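April 25, 2022 - tooling / perception

Picked up the pose filter again after Jingyi merged the timestamp fix on Friday. The logger now stamps cube detections when the image arrives, and the decoder no longer adds its own delay. Left and right tracks line up in the replay viewer without the manual offset I had been typing in.

Still open: one of the two gripper tracks jumps when a single cube face is in view. The solver flips to the mirrored pose and the filter believes it. Log 17 has the worst of it, frames 400 to 963.

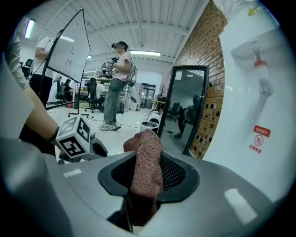

Marker cube on the second gripper, whiteboard and headset behind.

Tianyou wants to fix the flips in the solver. I would do it in the filter - keep both candidate poses and drop the one that disagrees with the last velocity. Wrote a first version in the Rulbridge branch. It runs offline only so far. Afonso is going to review the gating, which I set by hand and don't trust.
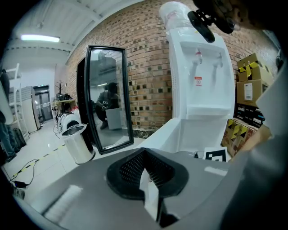 Water dispenser side, marker card on the floor by the boxes.

Map alignment: Duyên's script takes the first fixed marker it finds as the origin. If that detection is poor, the whole session is tilted. Changed it to collect 63 detections and take the median before it commits. Startup is slower. Left the old behavior behind a flag for the Pendholm logs so they still load.

Fridge door task next. The door needs its own hinge frame in the task config, otherwise the planner treats the pull as a straight line. 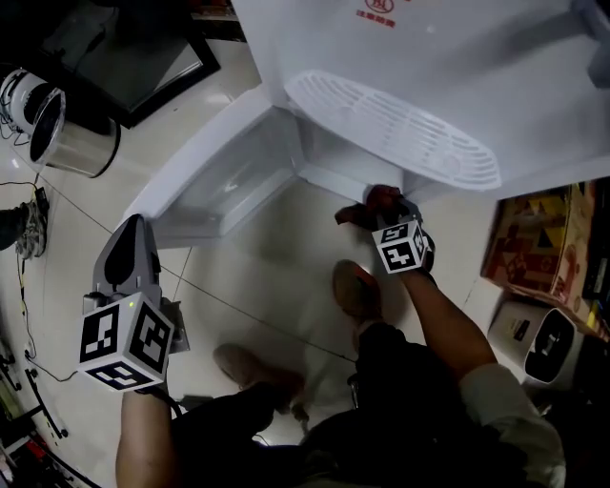
Do old logs need to be reprocessed after the timestamp fix?
Only the ones used for training. Replay reads the raw arrival times, so it picks up the fix by itself.

To do: unit test for the flip case, ask Xinyi where the hinge frame should live in the config.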